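Mimside Science Evenings
Second progress report to the Khondokar Fund

Period covered: from the last report to the end of June

Summary

The talks are running, people are coming to them, and the loan box has left the building. The evening in Tultholm had to be moved and the printed guide is behind. We have spent less than we said we would, mostly through being slow, and we'd like to talk to you about carrying some of it over.

Talks

Five of the six talks in the grant plan have now taken place, all in the upstairs room at Mimside Library. Total attendance across the five was 171, which includes people who came more than once and at least one gentleman who believed he was at the parish meeting and stayed to the end. The best attended was the one on why bridges hum. The worst was the one on friction, a subject we still think is wonderful and will stop putting on the same night as the football.

The format has settled down. The speaker gets 30 minutes, enforced by a kitchen timer, then there is a break, then questions. In our first report we said that questions would come straight after the talk. That produced a long silence followed by one person with a theory. Since we put the tea in between, people try their questions out on each other first and the discussion has been much better. We recommend this to anyone you fund who does similar work, and it costs only the tea. 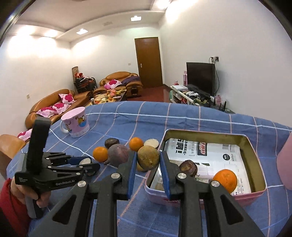
Speakers are easy to find and hard to brief. Our guidance note now asks for no more than one graph and no slide that begins "As is well known". Two speakers have kept to it. The others apologised very nicely as the second graph came up.

The Tultholm evening

The sixth talk was to be held in Tultholm, as agreed with you, to reach people who can't easily get to Mimside after work. The hall's heating failed in the week before and we were offered a choice between a cold hall and a different month. We chose the different month. The new booking is for a Sunday afternoon in the autumn, which suits the bus timetable a good deal better than the original evening did. We ought to have looked at the bus timetable in the first place.

The subject will be echoes. The Tultholm hall has a very fine one, and the regular users have been trying to get rid of it for years.

Urero, the loan box

Urero is the box of simple experiments that households and small groups can borrow from the library for a fortnight. You asked last time whether the name means anything. It doesn't, but it fitted on the label.

The box has gone out on 9 loans so far. It holds tuning forks, a slinky, a length of plastic pipe, a set of lenses and a folder of cards saying what to do with them. It has come back complete every time but one, when it came back with an extra slinky. We rewrote the cards after the third loan, when a borrower pointed out that card four couldn't be done without something first mentioned on card seven.

Feedback forms are returned by fewer than half of borrowers. The ones we do get are kind about the lenses and rude about the lid. A new catch has been bought.
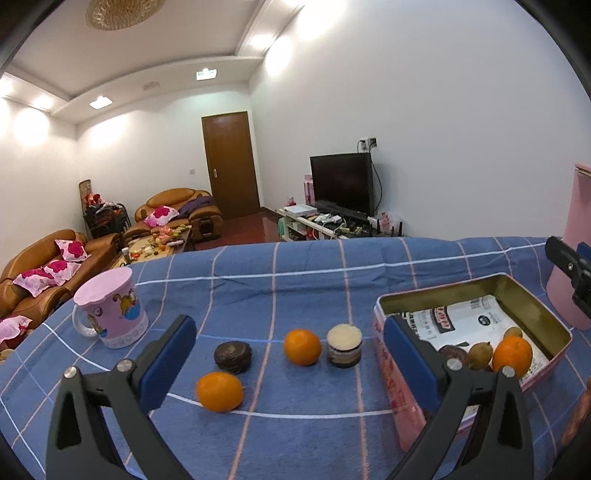
Tangerines, three cakes and the cat mug.

Printed guide

We promised a short guide for other small towns wanting to start evenings like ours. The text is drafted. It's too long, chiefly the section on projectors, which reads as though written by somebody with a grievance. It will be cut to eight pages over the summer and sent to you before it goes to the printer.

Money

Spending is below plan on travel and printing, for the reasons given above, and slightly over on room hire, where the library's evening rate went up in the spring. The net underspend is a little more than £400. We'd like to keep it for the guide and the Tultholm booking, and would be grateful for a yes or no before August so that the printer can be told. Receipts are attached as a separate file, in order, apart from the parking ones.

What hasn't worked

The online booking form. People fill it in and don't come, or come and haven't filled it in, and the two groups are much the same size. We'll keep it going until the end of the grant for the numbers you need, then go back to leaving the door open.

Posters in the leisure centre also did very little. The one in the chip shop did a lot.

Next period

Hold the Tultholm talk. Finish and print the guide. Get Urero out to the two primary schools that have asked for it. Find a speaker on friction who doesn't mind a second go.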